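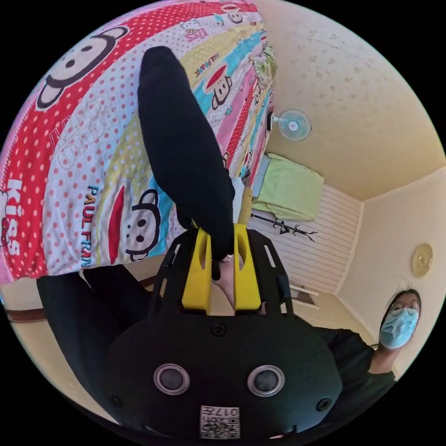 Vadix workers win paid heat breaks

Bukness, 12th February. The packing workers of Vadix have signed an agreement with the company about work in hot rooms. From May, each worker will receive a paid break of 20 minutes when the temperature in the hall is over 100 degrees Fahrenheit.

"We asked for this during two summers," said Polyxeni Chatzigeorgiou, who spoke for the workers in the talks. "Now it is written in the contract."

The agreement covers 60 employees. Questions from the press can be sent to Eftychia Konstantinidis at the Bukness office.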